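Setting Up the House for the First Weeks With a Newborn

Most of the advice given to expectant parents covers the birth, and then the hospital bag, and then it stops. The weeks that follow are spent mainly at home, mainly tired, and often with one hand. The tips on this page are about the rooms themselves: where to put things, what to cook ahead, and which jobs can wait until the baby is older. They were collected from parents in the Nedbridge postpartum group and edited by Tyra Wikström. For medical questions, call your midwife, doctor or the maternity unit.

Start at around 36 weeks

Babies come early often enough that the last month is a bad time to begin. Do the heavy jobs first, while somebody else can still be talked into them: moving the dresser, putting up the shelf, carrying boxes up from the basement. Leave folding and labeling for the end. Those can be done sitting down.

If you are having a planned cesarean, or think you might need one, walk through the house and look for anything stored below the knee or above the shoulder. Pots in the bottom drawer, towels on the top shelf, the cat food. Bring whatever you use every day up or down to waist height. You will be told not to lift anything heavier than the baby for a while, and a full stockpot counts.

The feeding spot

Pick one chair. It should have arms, and your feet should reach the floor. If they don't, use a low stool or a thick book wrapped in a towel. Sit in the chair for half an hour before the baby comes and see what you reach for. That is your list.

For most people the list is water, a snack that can be opened with one hand, a phone charger with a long cord, burp cloths, a lamp with a switch you can reach, and something for sore nipples if you are nursing. Put the table on the side of your stronger hand. A bottle with a straw is easier than a glass when you are leaning back.

Valter Lindqvist writes that he and his wife set up the chair in the bedroom and then never used it, as both of them preferred the living room where it was warmer. They moved it after two nights. Don't screw anything to the wall until you know where you will be sitting.

Diapers without a changing table

A changing table is useful if you have the space. A folded towel with a waterproof pad on top, on the floor or in the middle of the bed, does the same job and costs almost nothing. On a bed or any raised surface, keep one hand on the baby the whole time, from the first day.

If you have stairs, keep a set of supplies on each floor. A set is a stack of diapers, wipes or washcloths, a tube of cream, two spare sleepers and a plastic bag for dirty things. Store it in a shoebox or dishpan and refill it in the evening. A newborn can go through 10 or more diapers in a day, so a stack of 20 on each floor is a sensible amount to begin with.

Buy one small pack of newborn size and wait. Some babies are out of it in a week.

Wipes dry out if the lid isn't pressed down until it clicks. If a pack has gone dry, add a few spoonfuls of boiled and cooled water, close it and turn it upside down for an hour. Use it up that day.

Snacks and small containers

Hunger comes on fast when you are nursing, and it comes at night. Keep food in every place where you feed the baby. Crackers, nuts, dried fruit, granola bars and cheese sticks all work. Test the packaging first. Anything that needs scissors should be cut open in the evening and closed with a clip.

Flip-top containers are good for this and for a lot of other things: cotton balls, pacifiers, nursing pads, hair ties. Choose ones that stay open by themselves. Wash them in hot soapy water before the first use and let them air-dry with the lids up. 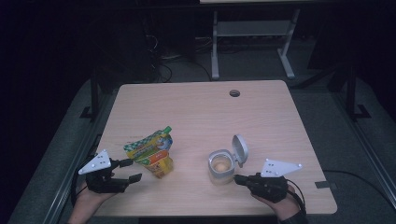
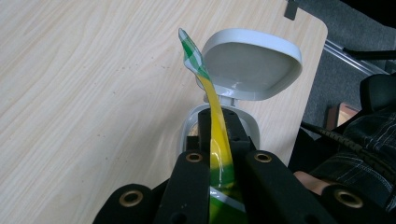

Keep medicines and vitamins out of this system. Iron tablets in particular are dangerous to small children, and an older brother or sister will investigate any box left beside a chair. Those go in a high cupboard in the original bottle with the child-resistant cap.

Once a week, empty all the snack boxes, shake out the crumbs and wipe down the table underneath. A damp cloth with a drop of dish soap is enough. Dry the surface afterward if it is wood.

Food for the freezer

Cook double in the last month and freeze half. Soups, chili, meatballs, lasagna and stewed beans all freeze well. Potatoes in chunks turn grainy, and cream sauces can separate, so leave those out.

Freeze in single portions. You will not always eat at the same time, and a big block takes all day to thaw. Freezer bags laid flat on a baking sheet freeze quickly and can be filed upright afterward like records. Write the name and the reheating instructions on the bag before you fill it. "Chili, pot, low, add water" is plenty, and then a visiting relative can do it.

Some things that people in the group said they were glad to have:

Breakfast burritos, wrapped one by one in foil
Cooked rice in flat bags
Banana muffins
Chicken broth in a muffin tin, frozen and then bagged
Oatmeal baked in a pan and cut into bars
Peeled ginger, which grates easily from frozen

Tuva Björklund adds that she ate almost nothing hot the first month and would make more things that taste all right cold. Her suggestion is pasta salad with plenty of lemon, made fresh every second day by whoever comes to visit.

Take the foil off before anything goes into the microwave. It sounds obvious now.

Laundry

Wash baby clothes before they are worn, in unscented detergent, and skip the fabric softener. Softener leaves a coating that makes burp cloths and cloth diapers less absorbent. Close all the hook-and-loop tabs on bibs first or they will chew up everything else in the load.

For milk and spit-up, rinse in cold water as soon as you can, then wash warm. For the yellow stains from a breastfed baby, rinse, rub in a little dish soap, wash, and hang the piece in direct sun while it is still damp. Most of the stain will fade in an afternoon. Blood also needs cold water first. Hot water sets it.

Put a mesh bag on a hook near the washer for socks and hats. When it is full it goes in as it is.

You will need more sheets than you think, for your own bed as well as the baby's. Night sweats are common in the first weeks, and milk leaks. Make the big bed in layers: waterproof pad, fitted sheet, second waterproof pad, second fitted sheet. At three in the morning you pull off the top two and go back to sleep. The baby's mattress should have one tight fitted sheet and nothing else on it.

The bathroom

Have a basket within reach of the toilet with large pads, a squeeze bottle, clean underwear and a small trash bag. Fill the squeeze bottle with warm water before you sit down. Dark towels are kinder than white ones for now. If you had stitches, pat dry and don't rub.

Pads can be chilled for comfort. Dampen them with plain water, wrap each one in foil, and put them in the freezer for an hour. Let them soften a few minutes, and keep a layer of cloth between anything frozen and your skin.

Put a non-slip mat in the shower, and don't take the first shower at home with the door locked. Some women get dizzy.

Visitors and the door

Write a list of jobs and tape it to the refrigerator. People ask what they can do, and it is hard to think of an answer on no sleep. Oisín Ó Flaithearta, whose twins were born in March, kept his in two columns, one for jobs under ten minutes and one for longer ones. The short column got done every time: take out the trash, empty the dishwasher, water the plants, bring in the mail.

A note on the front door asking people to knock softly works better than turning off the bell, as you may still want to hear a delivery. Ask everyone to wash their hands when they come in, and put the soap and a clean towel where they will see them. Anyone with a cough or a cold sore can come another week.

What can wait

The nursery paint. Windows. Thank-you cards, within reason. Matching the socks. The inside of the oven. Floors need to be clear enough to walk on in the dark with a baby in your arms, so pick up rugs that slide and run cords along the wall, but they don't have to be mopped.

Do check the batteries in the smoke and carbon monoxide alarms before the due date, and turn the water heater down to 120 degrees Fahrenheit if it is set higher. Both take a few minutes.

Tips for the next page, on bathing and nail trimming, can be left with Tyra at the group or put in the box by the coat rack.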